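Today's household bulletin: I have been put in charge of the fruit. I didn't apply for the position.

Background, for those just joining. My sister-in-law gave me a strawberry plate in September. It's an oval plate, white rim, pink inside, little red seeds, a green leaf so you don't mistake it for some other pink food. I said I loved it. This was my first error.

Second error was saying out loud that we'd use it. In my family a sentence like that is a contract. There have been follow-up calls.

So people are coming over tonight, and the sister-in-law is one of them, and the strawberry plate has to be out and doing a job. It can't be propped on a shelf. She'll check.

The job is fruit. I went to Bùi on the corner because the big store sells oranges by the net and I only trust an orange I've personally squeezed. Mrs. Bùi watched me squeeze. She has opinions about people who squeeze.

I came home with oranges, mandarins, plums, and a tomato I'm going to defend as a fruit until somebody leaves.

A thing I didn't consider at the store: the strawberry plate is a plate for one (1) person who is having a modest snack. It wants five grapes and a compliment.

Put two real oranges on it and it's full. Put a third on and you have a load-bearing situation. Oranges don't stack. They look like they should, they've looked that way in every painting I ever saw, and then they go for the floor.

I now believe those painters used glue.

The tablecloth is also a recent hire. White, with pink and red bits on it and some blue cursive that is at least partly French, something about enjoying a life. I bought it from Stamaver at the end of a long evening and I've been taking orders from it ever since.

Setsuko Mizuno lives upstairs and arranges flowers to a standard that makes me stand up straighter. I asked her how to do fruit. She said start with the biggest one and then stop sooner than you want to.

I didn't stop sooner than I wanted to. I tried piling it up, and I tried letting it spread out onto the cloth.

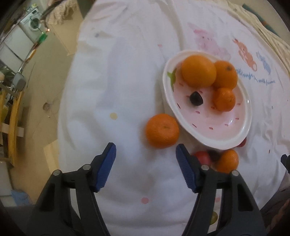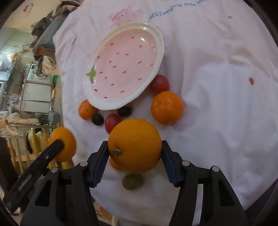

Oranges and mandarins, same pink plate, and I've been at this long enough that the kettle has clicked off twice.

Nhung Lương: you're putting the fruit ON the plate. put it AROUND the plate. plate stays visible, sister-in-law is happy, nothing rolls

Nhung, that's so simple it's irritating. I've spent a good part of my one wild and precious afternoon on citrus engineering.

Follow-up question for Nhung, though. If the fruit is around the plate, what is the plate for?

Nhung Lương: peels

Peels!! She's going to watch her gift fill up with peels. I can't decide if that's a terrible idea or the best one I've heard since September.

Updated policy. Fruit goes around. Plate holds mandarins only until she's seen it holding something, and after that we transition to peels at a tasteful pace.

I've also learned that color matters. If you put all the orange things together they turn into one big orange thing. You need something dark in between. Plums are good for this. Plums have been underrated in this house and I'd like to apologize to them.

The tomato I've moved four times. Next to the mandarins it looks like a mandarin that's had bad news. Next to the plums it looks fine, so it lives by the plums now, and if anyone reaches for it by mistake they'll get what they get.

My husband has come through, looked at the table, and asked whether we're allowed to eat any of it. I said after eight. He took a mandarin. There's now a gap where the mandarin was and I have to redo the left side.

He would like it noted that it was a very good mandarin.

For anyone planning to try this at home: wash everything and dry it properly before it goes near a white cloth. Keep some backup fruit in the kitchen, out of husband range. And put the plate down first, where you want it, because once the fruit is in place you'll move that plate at your own risk.

Also take the little stickers off. I found one on my elbow.

Setsuko stopped by on her way out with a jar of something pickled. She looked at the table for a while. She turned one orange so the stem faced the wall, said "there," and left.

It's better. I hate how much better it is.

Doorbell. If you don't hear from me, I was made to use the matching bowl.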